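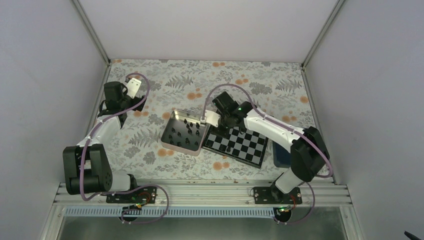 More is more, a reader wrote to me after my last column on this subject, and if 100 examples gets a robot halfway to doing a chore then 1,000 will get it there, so why all the hand-wringing over which ones? I have had a version of that letter many times. It is always friendly, and it always assumes that the examples are the same kind of thing as one another, like gallons of gas.

I don't think they are. I spent part of the winter reading through the notes that go with the Rallidano set, which is a collection of recorded demonstrations of two-armed tabletop work, and I came away less sure of the whole business than when I started. A person guides the arms through a small job. Pieces go from a tray to a board, or from a board to a tray, and the motions are saved along with the camera view. Then somebody resets the table and the person does it again. The learning system gets the pile at the end and is supposed to find in it whatever the person was doing.

Whatever the person was doing is the part I keep getting stuck on. Take chess pieces. They are small, they're narrow at the top, and a dark one on a dark square is no gift to a camera. Someone guiding a gripper toward one of them makes a dozen tiny decisions about which side to come in from and how far to stay away from the neighbors. Give the same job to another person and you get other decisions, all of them reasonable. Put both in the pile and the system is asked to learn something in between, and in between two good grasps there may well be a bad one. The people who do this work know it perfectly well. There are methods meant to deal with it, and some of them help. My complaint is with how the results get talked about once they leave the room.

The usual headline is a count. Paredes, the group whose write-up got me started on this, put 740 demonstrations in its first paragraph and repeated the number in the last. In the middle, in a table I nearly skipped, it said that 280 of those were made on a single setup with the tray in nearly the same spot every time. I'd call that one example with a lot of practice behind it. I don't mean it's worthless. Repetition teaches a system how much a motion can wobble and still be the same motion. But it can't teach what to do when the tray is on the other side of the board, and a reader who sees only the big number has every right to think it did.

Then there is the matter of the tablecloth. A good many of these collections now vary the surface under the objects, with flowers and leaves and stripes, the idea being that a system trained on a bare white table will fall apart the first time it meets somebody's kitchen. Fine. I like the idea. I would like it better if people said how the cloths were matched to the tasks. If the flowered cloth only ever goes down on chess days, the system is free to learn that flowers mean chess, and from the outside you couldn't tell that from understanding. The Rallidano notes have one line on backgrounds. It says they were "varied where practical." Practical for whom? Changing a cloth means clearing everything on it, and at the end of a long afternoon I know what I would do.

I'd make the same complaint about failures. Most sets I have read about keep the good runs and throw out the rest, and the notes seldom say how many were thrown out or who decided. A dropped piece followed by a clumsy recovery looks like a bad example if you think of the pile as a highlight reel. A robot in a real house is going to drop things. If it has never once been shown what comes after, I don't see where it is supposed to get the idea. Notwood keeps its bad runs and labels them, at a cost in hours that its own report grumbles about for most of a page, and I trust that report more than the others for the grumbling.

None of this makes me an enemy of the method. Showing a machine what you want is a decent way to tell it, and for a lot of handwork there may be no better one. Writing down in rules how to lift a pawn out of a crowded tray would take me a week and I would get it wrong. What I doubt is the straight line my reader draws from a bigger pile to a better helper. That line might hold for a while and then go flat, or it might hold for chess pieces and not for spoons. We could find out, if the people with the piles would publish the dull facts along with the big number: how many operators, how many layouts, what got tossed, what was on the table and how often it changed.

The Jadton trials are due to report in June, with tests on layouts that were kept out of training from the start. I have been told the totals will be impressive. I'm going to turn to the held-out layouts first, and if they are averaged in with everything else I'll write to ask for them separately. My reader is welcome to a copy of whatever comes back.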